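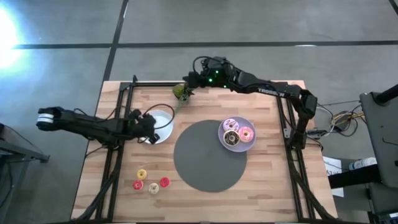
나무 상판 위의 둥근 흰 접시.

공유 129 | 댓글 23

흰 접시는 왜 아직도 흰가
마르셀 샤르팡티에(Marcelle Charpentier)
2019년 8월 31일

제가 한국에 와서 처음 산 물건은 접시였습니다. 이불도 아니고 전기밥솥도 아니었습니다. 시장의 그릇 가게에서 주인 아주머니가 저에게 무엇을 찾느냐고 물었고, 저는 사전에서 외운 대로 "평범한 접시를 주십시오"라고 대답했습니다. 아주머니는 망설이지 않고 흰 접시를 꺼냈습니다. 꽃무늬도 있었고 푸른 테를 두른 것도 있었지만, 평범하다는 말을 들은 손은 바로 흰색으로 갔습니다.

그날부터 저는 이 문제를 가끔 생각합니다. 흰색은 언제부터 평범한 색이 되었을까요. 흙은 본래 희지 않습니다. 대부분의 흙은 구우면 붉거나 누렇거나 회색이 됩니다. 오랫동안 유럽 사람들에게 흰 그릇은 먼 곳에서 배를 타고 오는 귀한 물건이었고, 그것을 흉내 내기 위하여 붉은 흙 위에 흰 유약을 두껍게 발랐습니다. 모서리가 깨지면 속의 붉은색이 드러났습니다. 저의 할머니 집에도 그런 그릇이 있었는데, 할머니는 깨진 쪽을 항상 벽으로 돌려 놓으셨습니다.

조선의 백자도 처음부터 모든 사람의 그릇은 아니었습니다. 궁에서 쓰는 좋은 백자는 정해진 가마에서 만들었고, 세월이 많이 지나서야 흰 그릇이 여러 집의 밥상에 올라갔습니다. 박물관에서 백자를 오래 보면 흰색이 하나가 아니라는 것을 알게 됩니다. 우유에 가까운 것, 눈에 가까운 것, 푸른 기운이 조금 도는 것이 있습니다. 한국어에는 희다, 하얗다, 뽀얗다, 희끄무레하다 같은 말이 있어서 저 같은 외국인은 고생하지만, 그릇 앞에서는 이 말들이 모두 필요합니다.

지난 6월에 저는 룰란데일(Rullandale)이라는 작은 도자기 마을에 다녀왔습니다. 언덕 아래에 공장이 두 개 있는데, 하나는 브렐루라(Brelura)이고 다른 하나는 리비코(Rivico)입니다. 브렐루라는 호텔과 식당에 접시를 팝니다. 리비코는 더 작고, 일반 가정에서 쓰는 그릇을 만듭니다. 두 회사는 길 하나를 사이에 두고 75년 동안 마주 보고 있습니다. 점심때가 되면 양쪽 직원들이 같은 식당에 앉는데, 그 식당의 접시는 어느 쪽 것도 아니었습니다. 주인이 싸움을 싫어한다고 합니다.

브렐루라의 안내 책자에는 접시의 종류가 1197가지 적혀 있습니다. 저는 처음에 인쇄가 잘못된 줄 알았습니다. 지름, 깊이, 테두리의 폭, 굽의 높이가 조금씩 다르고, 그것을 모두 따로 세면 그렇게 된다고 합니다. 색은 거의 다 흰색입니다. 담당 직원은 저에게 접시 여러 장을 창가에 늘어놓아 주었습니다. 저는 두 장씩 들고 비교하였으나 솔직히 절반은 구별하지 못했습니다. 직원은 웃으면서 자기도 첫해에는 뒷면의 번호를 보았다고 말했습니다.

요리사들이 흰 접시를 좋아하는 이유는 잘 알려져 있습니다. 토마토는 더 붉게 보이고 시금치는 더 푸르게 보입니다. 소스가 테두리에 묻으면 금방 눈에 띄니까 손님에게 나가기 전에 닦을 수 있습니다. 그런데 흰 음식은 어떻습니까. 두부, 흰죽, 생선살, 갓 지은 밥은 흰 접시 위에서 모양을 잃어버립니다. 제가 자주 가는 죽집은 그래서 짙은 갈색 그릇을 씁니다. 그 집의 잣죽을 한번 흰 그릇에 옮겨 담아 먹어 보았는데, 맛은 같았을 것이지만 저는 두 숟가락 후에 김치를 찾았습니다.

테두리 이야기도 조금 하고 싶습니다. 옛날 유럽의 접시는 테두리가 넓었습니다. 소금을 놓거나 생선 가시를 올려 두는 자리였습니다. 요즈음 많이 팔리는 접시는 테두리가 거의 없고, 가장자리가 짧게 위로 올라갑니다. 리비코에서 그릇을 설계하는 페트렌코 씨는 이것을 설거지 기계의 영향이라고 생각합니다. 넓은 테두리는 기계의 칸에서 자리를 많이 차지하고, 얇은 끝은 옆 접시와 부딪쳐 이가 빠지기 쉽다는 것입니다. 그는 할머니 세대의 접시를 좋아하지만 새로 그리라는 주문은 들어오지 않는다고 했습니다.

이가 빠진 접시를 한국 사람들은 대개 쓰지 않습니다. 복이 나간다는 말을 저는 시어머니께 배웠습니다. 제가 자란 집에서는 이 빠진 접시가 화분 밑으로 갔고, 거기서 오래 살았습니다. 지금 우리 집에서는 두 가지 법을 합쳤습니다. 식탁에서는 내려오고, 베란다에서 다시 일을 합니다. 시어머니는 처음에 그것도 못마땅해하셨으나 지난봄에 상추 모종을 가지러 오셔서 받침까지 같이 가져가셨습니다.

무늬가 있는 그릇이 돌아온다는 기사도 가끔 읽습니다. 리비코에서도 작년부터 가장자리에 쑥색 선을 한 줄 두른 접시를 만듭니다. 선은 사람이 붓으로 긋습니다. 접시를 물레에 올려 천천히 돌리고 붓은 가만히 대고 있는데, 시작한 곳과 끝나는 곳이 만나는 자리가 제일 어렵다고 합니다. 저도 한 장 해 보았습니다. 제 선은 만나지 못하고 조금 아래로 지나갔습니다. 페트렌코 씨는 그것을 버리지 않고 구워서 우편으로 보내 주었습니다.

시장에서 산 첫 접시도 아직 있습니다. 칼자국이 나서 가운데가 약간 회색이 되었고, 전자레인지에 돌리면 손잡이도 없는 것이 몹시 뜨거워집니다. 아침에는 그 위에 사과를 깎아 놓습니다. 그릇 가게는 지금 휴대전화 가게가 되었고, 아주머니는 두 골목 뒤로 옮겨서 여전히 그릇을 파십니다. 얼마 전에 들러 밥공기를 사면서 이번에는 어떤 색이 있느냐고 먼저 여쭈었습니다. 아주머니는 "흰 게 제일 무난하지" 하시고 신문지부터 펴셨습니다.

공유 129 | 댓글 23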